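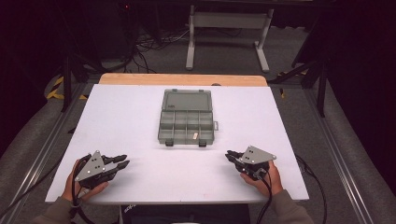 Two hand-held grippers and an open compartment box, set up on a white board.

Workshop tips: keeping the software side tidy when you teach a robot to sort small things

I promised Wycliffe Simiyu I would write these down after he spent a whole Saturday hunting for a fault that lived in a settings file. Most of what follows is housekeeping, the kind you would do in a kitchen drawer, only the drawer is full of recordings and scripts. If you use hand-held grippers to show a robot how to put little things away in little compartments, I hope some of it saves you an evening. Skip around as you like.

Start with the clocks

Before anything else, check that every camera and every gripper is telling the same time. Our logger, Grudska, stamps each stream as it arrives, and for months I took those stamps on trust. Then Zewditu Alemneh laid the finger width against the picture and we saw the fingers "closing" in the numbers well before they closed on the screen. The cure was easy enough (one shared clock, and a stamp made at the device), but we had 194 recordings to go back and mend by then.

A nice cheap test: open and close both grippers sharply at the start of every session, three or four times, like a clapperboard. Plot finger width for left and right along with the video and see if the peaks line up. If they're more than 20 milliseconds apart, stop and fix it while you remember what you changed last. And do it again after lunch, please. A machine that has gone to sleep and woken up again can come back with its own idea of what time it is.

Zero the fingers in software every time

Pads squash, pads wear, and screws creep. Whatever your closed reading was last week, read it again today, with nothing between the pads, and save the result with the session. I keep it in the session folder as a plain text file with one line per gripper. Wondimu Endale used to keep his in one big shared file that everybody overwrote, and he is a lovely man, but we had words.

While you're there, note the fully open reading too. Then your script can turn raw numbers into a plain zero-to-one scale, and you can compare a recording from February with one from yesterday without a lot of head scratching.

Small shiny things need their own settings

Metal is where our perception code used to fall over. A wooden block is a kind, patient object: it has a plain color, it has edges, and it looks much the same from any side. A little piece of metal changes its looks every time you turn it, and on a white surface the bright parts can melt right into the background. If you only learn one thing from me, turn off automatic exposure on the wrist cameras, or at the very least lock it once the tool is over the table. Otherwise the picture brightens and darkens as the dark fingers come and go, and the detector thinks it's seeing a new object each time.

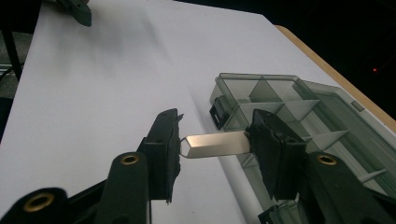

The other thing that helped was teaching the labeling tool to expect the ends of an object to be hidden by the pads. We had been asking for a full outline, and it kept giving us either half a thing or a thing plus some finger. Now we label the part that shows, mark it "held," and let the tracker remember the rest from before the grasp. Nuwan Chowdhury wrote that bit in an afternoon and it has hardly needed touching, bless him.

See-through boxes, and how to plan around them

Clear and smoky plastic is a trial. Depth sensing reads straight through some walls and bounces off others, so the map you get back looks like a mouthful of missing teeth. We gave up on measuring the walls fresh each time and put the box into the planner as a model, measured once with calipers. The cameras only have to find the outer rim and say where the box sits and which way it's turned. Everything inside follows from the model.

Some small habits that go with it:

Give every compartment a name, by row and column, counted from the latch side. "Front right" means different things to a person and to a camera on a wrist.

Put the open lid in the planner as a solid wall. I forgot it once and the arm planned a beautiful path straight through.

Let the planner pad the divider walls by 2 millimeters. More than that and, with our box anyway, it starts refusing compartments it could easily reach.

Come straight down for the last bit of the move. Slanted approaches look graceful on the screen, and they catch corners.

Trim the recordings the same day

People fidget at the start and the end of a recording. They settle their sleeves, they look around for a cable, they ask if it's running. All that fidgeting goes into the training data if you let it, and then you have a robot that hesitates politely before every job. Our trimming script looks for the first real finger movement after the clapperboard squeezes and keeps about 30 frames before it. I still look over each cut myself with a cup of tea, and I'd say the script is wrong often enough to be worth the tea.

Name your folders for the thing you did: the object, the compartment, left hand or right. Josphat Mutiso came over to us from the Horthorpe project, where they numbered everything, and he tells me they once trained for two days on the wrong set entirely.

Write down the version

Save the exact version of the code in every session folder, along with the calibration file and the settings as they were loaded. I don't mean the settings you believe you loaded — have the program write out what it's using once it has started up. Poor Wycliffe's Saturday went on exactly this. He was editing one copy of the file and the gripper driver was reading another, two folders up, left over from an older install. We've deleted the old one now, and the driver prints the full path when it starts.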